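The Little Bench That Keeps the Grippers Honest

By Hajnalka Fekete

I came to Arnby expecting to fall for the big machines, and I did, a little. But the thing I kept walking back to was a pair of hand-held grippers and the table where they get tuned. The team calls the whole setup Promero, and it runs on a routine so plain that I could follow most of it by lunch.

A person holds one gripper in each hand and works through small household jobs. The motions get recorded, and later a robot learns from them. For any of that to be useful, the two grippers have to close the same way on the last run of the day as they did on the first. Getting them there is the job of a technician named Sotiropoulos, and I have rarely seen anyone so happy with a hex key.
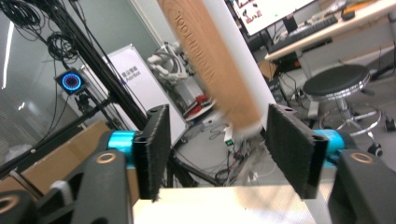
Wear starts at the joints. A new gripper gets a full check at 200 cycles, another at 400, and then goes on the regular schedule, and each time the first stop is the linkage. Sotiropoulos puts a fingertip on each of the bronze-colored bushings in the arms and rocks the finger side to side, feeling for play. Then come the fuzzy black pads, which face each other across the gap and take all the punishment. He picks lint off them with tweezers and brushes them in one direction only. A flattened pad lets a smooth wooden handle spin, and a spinning handle ruins a recording. His test for a fresh pad is to grab something long and light and swing it, hard. If it creeps, the pad comes off and a new one goes on.

I tried the swing test myself and lost my grip twice! The trick is to squeeze before you move, and then keep squeezing at exactly the same pressure, and my thumb just didn't want to do it. Sotiropoulos makes it look like stirring coffee.

The oldest unit in the shop had 1,429 cycles on it when I visited, and its left finger was on its third bushing. He keeps the old ones in a jar from Brastov, the supplier, and will gladly pour them out to show you which side wears first (the side toward the palm, nearly every time).

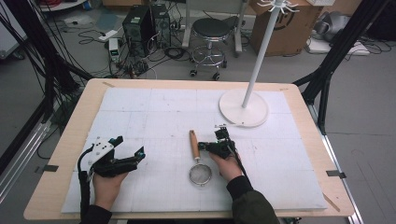 Centering comes after the joints. Both fingers have to meet in the middle of the gap, and when one gets there early, the object is nudged sideways just before it's held. You'd hardly notice by eye. The log notices right away. So he closes the jaws on a thin strip of card, watches which way it bends, backs off one screw an eighth of a turn and tries again. On a good day that takes four tries. The day I was there it took eleven, and he hummed through all of them.

Last of all he goes over the cables, running each one between two fingers from the gripper down, looking for a kink or a stiff spot. A cable that tugs will change how a person moves, even if they swear it doesn't. Unit 464 had been pulling to the right all through February, and the cure was one clip moved the width of a hand.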